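This website uses cookies to remember your preferences. Accept | Manage

Print this page | E-mail this page

Notebook – phone cell, February

Author: Sinéad Doherty

Started just after eight with the arm that has been dropping phones since Ragnvald changed the fingers. He had left me a note saying the grip force was fine and the fault was in the approach height. I half agree with him.

Homed both arms, then checked zero on the gripper with the jaws fully closed. It read open by 2 mm. That is the same offset Ita found at the Kilport cell, and there it was the coupling screw backing out. Same again with ours. Took the screw out, cleaned the thread, put it back with a drop of threadlock and left it through the tea break. Zero is now good on closing and after a power cycle.

While the cover was off I looked at the cable where it passes the wrist joint. The sleeve is polished on one side but not cut. Moved the clip back one hole to give it more slack at full roll. Cycle counter at that point was 1,530, so anyone looking at the sleeve next can work out how fast it is going.

Next job was the approach height. I jogged down by hand over the phones and cases and saved a view from a wrist camera at two of the stops.
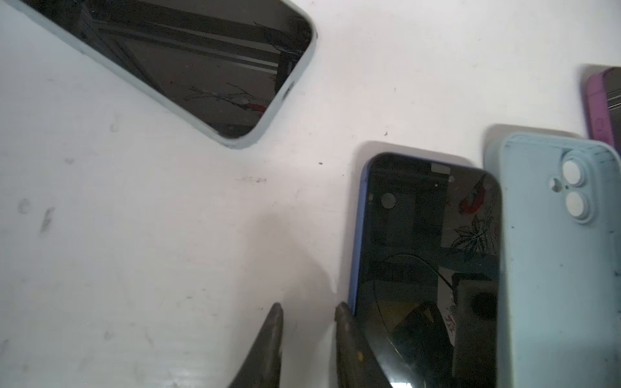
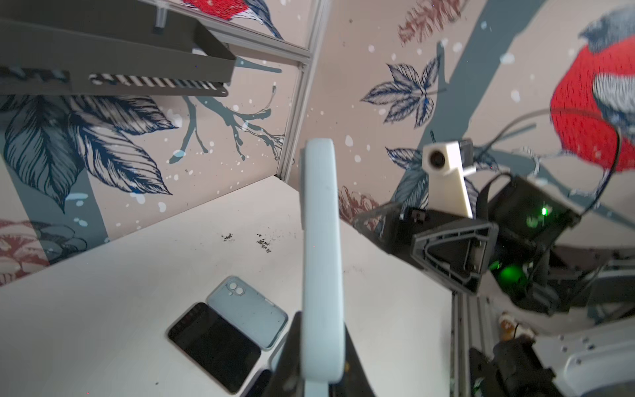 The saved approach was too low for a phone lying flat. The tips met the table before they were under the edge, the arm pushed against it, and the controller backed off without raising a fault. I have put the approach up by 2 mm and slowed the last part of the move. Old values are in the Cullinane folder under my initials, in case Ragnvald wants them back.

The tabletop needs a proper clean. There are grey scuffs and specks on the white, and grit under a fingertip will mark a screen sooner or later. Orla says plain soapy water and a soft cloth, no solvent, as the last lot of Clolline took the finish off the bench next door. Dust the rails before the table or it all comes down again.

Also wiped the camera lenses with a dry cloth. Did not touch the mounts. If anyone does loosen a mount, please redo the hand-eye calibration and write it in here – we lost most of a morning last time to a bracket that had been nudged and put back by eye.

Ran 8 picks on a phone without a case before lunch, all held. Ran the same on an empty silicone case and got one slip, with the case folding on the near side as the jaws closed. I think the closing speed is too high for anything soft. Eustaquio has a slower profile from the Juviver job and will send it over.

Still to do: try the slow profile on the empty cases, order spare coupling screws, recheck zero first thing tomorrow before the arm has warmed up. Threadlock is back in the top drawer, nearly finished.

Print this page | E-mail this page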